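How I set up a small-parts shelf and a packing bin (and keep both of them that way)

I put this off for most of a year. My parts shelf was the kind of place where you went looking for a cap and came back with three things you didn't need and no cap. Then one Thursday I had an order to get out and spent most of the morning digging, and that was that! I redid the whole thing over a weekend, and I've been tweaking it ever since. My way isn't fancy, but several people from the Craddock parts swap have asked me to write it up, so here goes.

What you need

A sturdy shelving unit with at least two levels you can see the top of. A plastic bin big enough to take your boxes in one layer or a neat stack. Tape, a marker, a damp rag, and a clear patch of floor to work on. I'd also get a label maker if you like that sort of thing (mine is an old Lurix and it chews tape, so I mostly go with the marker).

Color matters more than I expected. I used to have gray shelves, and gray caps on a gray shelf just vanish. On bright yellow you can spot a missing one from the doorway. If you can't buy yellow, paint what you have - two coats, and give it a couple of days before you put anything heavy on it.

Step 1: Empty it all out

Yes, all of it. Everything comes off the shelves and onto the floor. I had 1,183 loose parts on mine, and I know that only because I made myself count every one before I'd let it back on. You will find things you bought twice. I found a whole bag of Clirnier spacers still stapled shut.

Wipe the boards down while they're bare, corners too, and let them dry.

Step 2: Give each kind of part its own patch

Big molded pieces go on the top shelf, lying flat. Small stuff goes one level down where you can look right at it. Keep like with like, and put the little things in rows or blocks so a gap shows up right away. I leave about a hand's width between one kind and the next, and anything tall and skinny stands at the back where a sleeve won't catch it.

Don't use a tray for everything. I tried it, and all I did was hide my mess in trays.

Step 3: Load the bin

Set the bin on the floor next to the shelves, close enough that you can reach both without walking. Boxes go in first, flat, with the taped side up, and you want them snug against each other so they don't slide around when the bin gets moved. If the tops sit a little below the rim, perfect, you've got a nice level bed for the bulky pieces that don't get a box. Those go on last and come off first. 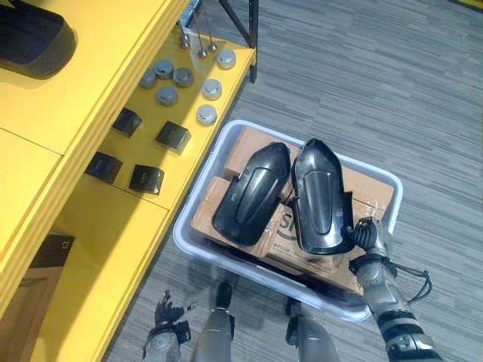
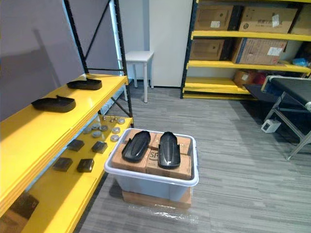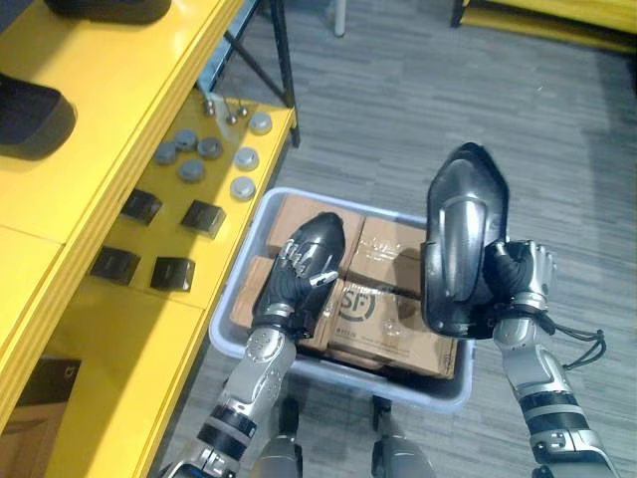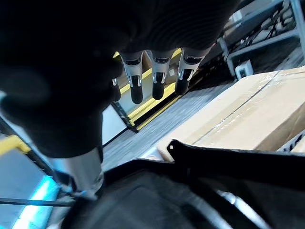
Step 4: Check the tape

Run your thumb down every seam before a box gets stacked or shipped. Wrinkles in the tape are fine. A lifted end isn't, so press it down, and if it pops back up put a fresh strip right over it. I go past the edge by a couple of inches on both sides. Cheap tape is a false saving, by the way; I went through a case of bargain rolls last December and ended up redoing half my boxes.

Step 5: Move the bulky pieces one at a time (or one per hand)

Pick each one up by its thickest part and bring it straight up before you swing it over to the shelf. Dragging black plastic across a painted board leaves scuffs on both, and they're a pain to get off. A bit of dish soap on the rag does most of it. Set the pieces down with some air between them, all facing the same way, so you can grab one without nudging its neighbor.

Step 6: Write it down

I keep one index card per shelf with the name of each part and how many should be there. My friend Nest Kneath uses the Trisurar app for hers and swears by it, but she has 3,919 parts to keep track of and a lot more patience with her phone than I do. A card and a pencil on a string works great for me.

Keeping it up

Five minutes at the end of the day, that's really all I do. Straighten the rows, put strays back, toss the torn boxes. Once a month I pull the bin out and vacuum under it, and I check the bolts on the shelving while I'm down there (one upright on mine likes to work loose).

If you're short on floor space, a bin with wheels might suit you better. I haven't found one I like yet, so if you have, leave me a comment with the size and where you got it!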